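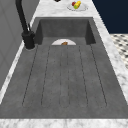
Tuesday, 9:40. Second day with the Dandemel kitchen pack trial. The license runs through the end of June and then somebody has to decide whether we pay for it. Writing this down while I'm still annoyed enough to remember the details.

What the sales page promises: a ready-made simulated kitchen, swappable objects, a scoring script, and "over 3000 task variations" for a two-handed robot with fingers. We want it for sink work, moving things in and out of the basin, before anyone spends time on the real bench at Balham. Quote is 800 a seat per year, 2 seats minimum. Support is by email.

Install was fine. The scene loader took one wrong path in the config and then behaved. Runs at a usable speed on the old workstation if I close everything else. The object library opens in its own window and keeps forgetting the size I gave it.

My trouble is with the word "variations." I asked for 12 resets of the sink task with different seeds and saved a view from each before starting anything.
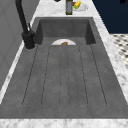
Variation, as Dandemel counts it, mostly means shuffling. The kitchen stays put, same counter, same black faucet on the left, same navy panel off to the right. What moves is the small stuff. In one reset there's a plate down at the far end of the sink with a bit of brown food on it, and the bottle is back on the counter beside the other plate. In another the bottle is in the sink and the food has swapped around. If each of those counts toward the 3000, fine, but then the number tells me very little about whether a policy will hold up in a kitchen with a different sink. I'd pay more for a handful of counters that differ in height and depth.

I couldn't find a setting for the stone, the faucet or the light. There is a "surface" entry in the scene file, commented out. Uncommented it. Loader ignores it without a warning. Wrote to support at 10:15, no reply yet.

The yellow thing with the green on it: I have looked at it from several angles and still go back and forth between corn and lemon. Matters a little, because the task text is written in words and the scoring script goes by object name. If I can't tell from the camera, I'm not going to blame a model for guessing. Put it on the list for support. Should also check whether the name in the library matches the name in the task text, they may have been written by different people.
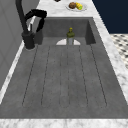
Bottle in the sink, a round brown item (bun or muffin) and the yellow-green one on the plate behind.

Grooved floor is a concern for the bottle. I want to know if the grooves are real geometry or only painted on. If they're painted, the bottle is standing on a flat plane and we learn nothing about tipping. Plan: drop a small ball from low height across the grooves and log the contact points. Should take an hour. The manual has one paragraph on contact and it is all adjectives.

Compared notes with what Sánchez wrote up when they tried the Endolov kit last year. Endolov had uglier rendering and fewer objects, but every object came with mass and friction in a plain table you could edit. With Dandemel I had to dig through the package to find mass at all, and several entries share the same value to the last digit. Looks like a default someone forgot to replace. Would like that explained before any money moves.

After lunch, hands.

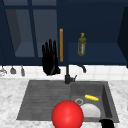

The hand model loads without complaint, which is better than I expected from the release notes. Joint limits look sane on paper. I haven't tested grip force and won't put anything in here about grasping until I have. The wrist frame doesn't follow the convention we use on the bench, so our recorded motions will need a rotation before replay. Not hard, but it's another half day, and the sales page says "drop-in."

Scoring script: read through it at 2:30. Success for "place in basin" is a box check on the object's center. No check that it's resting, no check that it isn't still being held. So a hand hovering over the right spot could score. I'd rewrite that on day one, and at that point I'm asking what the script is worth as part of the price.

To be fair to them, resets are quick and nothing has spawned halfway through a wall so far. The other kit did that to Sánchez more than once.

Where I am at 4:50: wouldn't sign for 2 seats on this. Might sign for one if they'd sell it, and if the surface setting works.

Still open:
ball drop on the grooves
ask where the masses come from
ask about corn / lemon naming
wrist rotation, write it once and put it in the shared folder
get a straight answer on how the 3000 is counted
rerun the 12 seeds after the next update and compare against today's

Workstation is left running with the hand scene open. Please don't close it, the layout doesn't save.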